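Food Writing Workshop
Handout 3: The Restaurant Review and Why You Should Distrust It
Instructor: Khalil Karaki

Read this before you turn in your first draft. Bring a printed copy to class.

Most restaurant reviews tell you that the writer was hungry and then wasn't. I have read a great many student reviews and I could not tell you what half of those meals tasted like. "Delicious" is a receipt. It says you paid and didn't complain.

Start with superlatives. If you write that Brellari serves the best lasagna in the county, I'm going to ask how many lasagnas you ate in the county. The usual answer is one. You can say it was the best one you've had since moving here, if that's true, and I'll believe you. I will believe almost any small claim before I believe a large one.

The next problem is the server. Students love to report that the server was friendly. Servers are paid to be friendly, often badly, and one table on one night is thin evidence of anything. Did she know what was in the sauce? Did the food come while it was hot? Put that in.

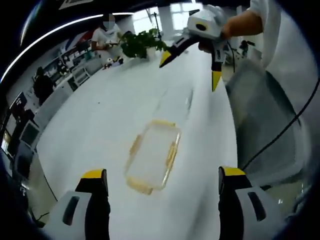 Then there is atmosphere, a word I would ban if the department let me. A student last November gave me 700 words on Cetoreck and spent most of them on the lighting. The fish came up in one sentence, near the end, and it was "flaky." All cooked fish is flaky, or ought to be. I still don't know if the place is worth the drive.

Menu language deserves the same suspicion. "House-made," "artisan," "farm fresh" and "locally sourced" are sales copy until you have checked. Ask which farm. If the kitchen can't say, leave the word out of your review, or write down that you asked and what they told you. Trurnedberg calls its bread "heritage" and I have asked twice what that means. I got two different answers, both given with total confidence.

On repeat visits: a single meal is a story about a single meal. Three is better. Few of you can afford three, and I don't expect it, but say in the piece how often you went and when. Tuesday lunch and Saturday dinner may as well be separate restaurants.

Free food. If they comped your dessert, the reader has to know. I don't care how honest you feel. I have felt very honest with a free dessert in front of me.

For discussion, read the Hallgrímsson review in the packet and mark every sentence that could be moved to a review of some other restaurant without changing a word. I found 8 in the first page. Some of you will defend the opening paragraph, and I'm willing to hear it, though I've heard it before.

Draft due August 21, 2026, by the start of class. One restaurant, at least two dishes, prices included. You may use "delicious" once if you can tell me out loud what you mean by it. No "mouthwatering." No star ratings either, as we haven't talked about those yet and I have doubts.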